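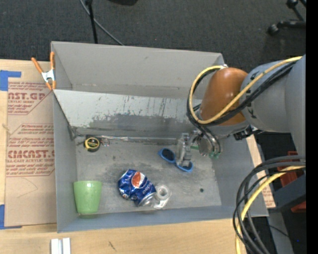 ## 3. Setting up your sorting shelf in the Hadgate app

Okay, app's installed, you're logged in, so let's make your first shelf! A shelf is just a list of stuff you want out of the house (I've got one for the garage and one for the junk drawer, and I'm not proud of either).

1. Tap **New shelf** and give it a name. Keep it under 36 characters or it gets chopped on the home screen.
2. Pick a type: Keep, Sell, Donate or Recycle. You can change it later, so don't agonize.
3. Add your items one by one. Sunglasses, soda cans, whatever. I type mine in, but the microphone button works fine too.
4. Set a reminder. I use 10 in the morning, when I've had coffee and feel brave.
5. Hit **Save**.

**Note:** A free account holds 100 items per shelf. I hit that with almost nothing but old chargers, so I started a second one.

**Caution:** Deleting a shelf deletes everything on it, and there's no undo! Export it first under **Settings > Backup**.

If your list won't sync, log out and back in, then go on to section 4.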